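Sumthorpe shop notebook — parts bench and belts
Last updated Jun 21, 2026

Posted by the parts bench

Picking up where I left off in March, when I swore I would write down how we sort the slotted brackets before the next person had to learn it the way I did, by pulling the same piece out of the wrong bin again and again. It has taken me until now to sit down with a cup of tea and do it, so forgive me if I wander a little.

The Plodetti order is what pushed me into it. It calls for brackets in 3 lengths plus the little ones with the square cutouts, and on paper they all look like cousins. In the hand they are easier to tell apart, and I would ask everyone to use their hands first and the drawing second. The long ones have a bit of spring to them. The small ones feel stubborn and stiff, and the cut edges will find any soft spot on your thumb, so please wear the gloves (the thin ones are fine for this, the thick ones make you clumsy and then everything takes twice as long).

I have been trying to keep the white tabletop for cables and small electrical bits, and the blue bin for metal and slotted pieces. I like this split very much. A bracket dragged across a cable bundle is a sorry thing, and we went through enough of that with the Mnguni job to last me a good while.

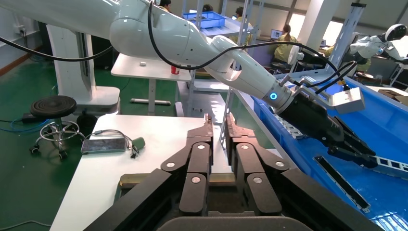
Cables and the green plug on the white table, metal and slotted pieces in the blue bin.

I do want to say a word about the bars. They go in lying down, please, along with the flat pieces. Last month I found one standing on its end in the corner of a bin, and when I reached in for something else it came over onto my wrist. No harm done, but I said a word I would not write in a notebook.

Now, the belts. The wide brown one and the narrower one behind it both want pieces set down singly and well in from the guide rail. If a part rides along the rail it slowly turns, and by the far end it is sitting crosswise and you have to walk around and straighten it. I spent a good part of one morning doing exactly that and thinking the belt was crooked. I got out the long level and checked it from end to end, and the belt was perfectly fine — I was simply putting things down too close to the edge.
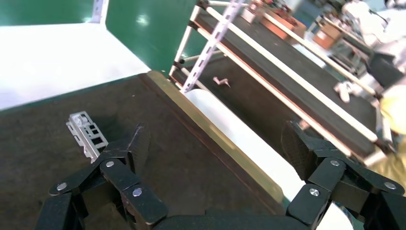 Small bracket with the square cutouts on the wide belt, tan guide rail to the right.

Things still to do back there: go through the rack behind the narrow belt, which has turned into a home for everything we could not decide about. I would like one shelf of it for Drilteo returns and one for our own spares, and the rest can be argued over. My own vote is to empty one crate completely before touching the next. I know how I am with half-sorted boxes, I get to the bottom of one and remember something in another and then both are all over the floor.

Also, anything that drops under the belts should be picked up when it drops. I know it is a nuisance to bend down there, and my knees agree with you, but a small part left underneath is a small part we reorder. We reordered 10 of the end clips that way, and I still feel bad about it.

On to the shelf. The blue storage bin for stamped parts stays on the white shelf with the ridged deck, where it can be reached without stooping. I keep the clear plastic sheet with it and fold it back as far as I need, so the dust stays off whatever I am not using. The long perforated brackets stack nicely one on top of the other if you line up the cutouts, and you can then lift 2 at once without the pair sliding apart. The tall ones are happier leaning against the wall of the bin. I tried laying them flat for a week and they ended up on top of everything else I wanted.

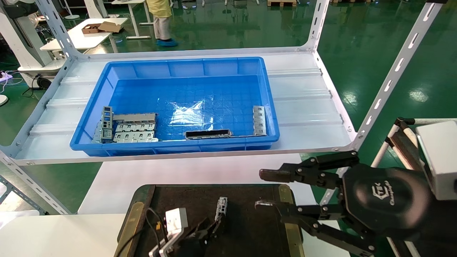 Order of work for the small brackets

Start with the mat clear and wiped down. Take one small bracket from the bin and stand it upright on the mat, then look through the holes toward the light. Burrs show up as a little fuzz on the edge of the cutout, and once you have seen one you will spot them from across the room. Any with a burr go to the file, and they come back to the mat for a second look before they go anywhere else.

Good ones go onto the belt, square to the direction of travel. I do them in groups of 4 and then stop and stretch my back.

If the bin is getting low, write it on the card before you take the last layer out. I have been guilty of leaving that for the next shift myself, so I am saying it to me as much as to anybody. Gloves are in the second drawer, and the good file is back on its hook — please leave it there for tomorrow.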